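4. Changes in Work at the Returns Bench
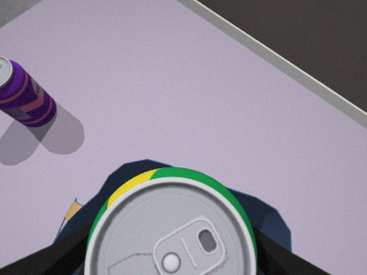

4.1 Setting and participants

Vusanness runs a beverage depot in Drirnelcombe where full cans from damaged multipacks are sorted and repacked by hand. Before the study, 16 people worked the bench in two shifts. Each person picked single cans off a table, checked the lid and the side for dents, and set the good ones into trays. In November the depot added robot arms with two-finger grippers at half of the positions. The software was supplied by Skelo, and the grasping routine was prepared in simulation before it was moved to the floor (Figure 3).

We interviewed eight of the workers twice, once in the weeks before the change and once after the arms had been in use for a full season. Interviews were done by Siwan Ruddock and Nabila Ait Ali in the break room, mostly after 2 p.m. when the shifts overlap. Names of workers are left out.

Figure 3. Simulated view from above the gripper. A green and yellow can is held between the two black fingers; a purple can stands farther off on the tabletop.

4.2 What the workers do now

The picking itself is the part that moved to the machine. The checking did not move. Workers at the robot positions now stand at the far end of the table and look at cans after the arm has set them down, and they clear the cases the arm refuses. A can lying on its side against another can is the most common refusal. Crushed cans are second.

Six of the eight said their wrists and shoulders felt better. Two of these six also said that their feet and lower back felt worse — the old job had them reaching and turning, and the new one has them standing in one spot. The depot has since put down mats. We have no measurements of our own on this point and report only what people told us.

Pace came up in every second interview. At the hand positions a worker could speed up before a break and slow down after it. The arm keeps one speed. One worker described "waiting for it and chasing it in the same minute," which we take to refer to the short stops after a refusal, when good cans pile up at the outlet while the person is busy clearing the table.

4.3 Training and who gets called

The supplier's course covered some 4000 recorded grasps, shown as short clips with the outcome marked. Workers found the clips of failed grasps useful and the rest too long. Several asked for clips from their own table, with its scratches and its lighting, and these were added later.

A less expected change concerns who is asked for help. Under the old arrangement, problems went to the shift lead. Now they go first to whichever worker is good at restarting the arm, and at the time of the second interviews this was neither part of the job description nor paid. The shift lead on the early shift raised it with management herself. Section 5 returns to this point and compares it with the Alaoui warehouse, where restart duty was written into the pay scale from the beginning.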